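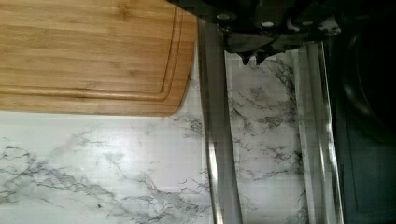 This page was last changed on 30 Aug 2020

Kitchen arm project: report on the gripper and wrist camera

Written up by Divya Murthy. Bench work by Divya Murthy and Dennis Nuttall.

1. What we were asked to do

The arm had been used by two earlier project groups before it came to us. It could pick things up, but it missed more often than it had in December, when the last group handed in. Our task was to find out why, put it right, and leave a set of written checks for whoever has it next. We were not asked to write new control software and we left the existing program, Nista, as we found it apart from one settings file.

2. The set-up

The arm works at a kitchen counter with a marble pattern, with a wooden cutting board on it. The camera is small and is mounted at the wrist, so it moves with the arm. The gripper is black and has two pointed tips. With the arm in the position shown at the start of this report, the tips come into the top of the picture, to the right of centre, and the corner of the board is on the left. We used this view a lot, as the rounded corner of the board and the groove cut inside its edge are easy to find again from one day to the next.

The mount for the camera is a bracket we know as the Pearce bracket, after the name written on the drawing. It is held by 3 screws. The cable runs back along the forearm to the control box, which the earlier groups named Dutix.

3. Finding the fault

We began with the joints, because the last report blamed the wrist joint. Dennis sent the arm to the same point over and over and measured where the tips stopped. We did 200 moves in one afternoon. The spread was small and did not explain the misses, so we stopped looking at the joints.

Next we looked at the camera. We moved the arm away, brought it back to the same position and saved a picture each time. The tips should stay in the same place in every picture, whatever is behind them. They did not. After a fast move they had shifted a little to one side, and after a few slow moves they had sometimes shifted back. That meant the camera was moving on the arm.

One of the bracket screws turned freely by hand. The other two were tight, but the hole for the loose one had worn oval. The program was working from a camera position that was no longer true.

4. The repair

We took the bracket off, cleaned it and drilled the worn hole out for the next size of screw. Dennis cut a thin washer to go under the head. We put a drop of Drosex thread lock on all the screws and left it overnight.

The first time we put it back we trapped the cable under the bracket. The picture dropped out whenever the wrist turned past halfway. We had to take everything off again, which cost us a day. The cable now goes round the outside with a loop of slack, tied in two places.

After that we ran the camera calibration again and saved the new values in the settings file. The old values are in the same folder with "old" in the name.

5. Results

We ran 432 test picks after the repair, using the same objects as the last group. The tips stayed in the same place in the saved pictures throughout. Of the picks, 10 failed. Most of these were with the thin plastic lid, which tends to slide when one tip touches it before the other. We do not think this has to do with the camera.

We had no proper count of misses from before the repair, only the notes in the log book, so we cannot give a figure for the improvement. We should have run a set of picks before touching the bracket.

6. Checks for the next group

Before each session:
Try each bracket screw by hand.
Turn the wrist through its full range and watch the picture.
Move to the board corner position, save a picture and compare the tips with the one in the folder.
Wipe the tips with a dry cloth.

If the tips have shifted, tighten the bracket and calibrate again before doing any picks. Write it in the log book with your initials. The spare screws are in the tin with the hex keys.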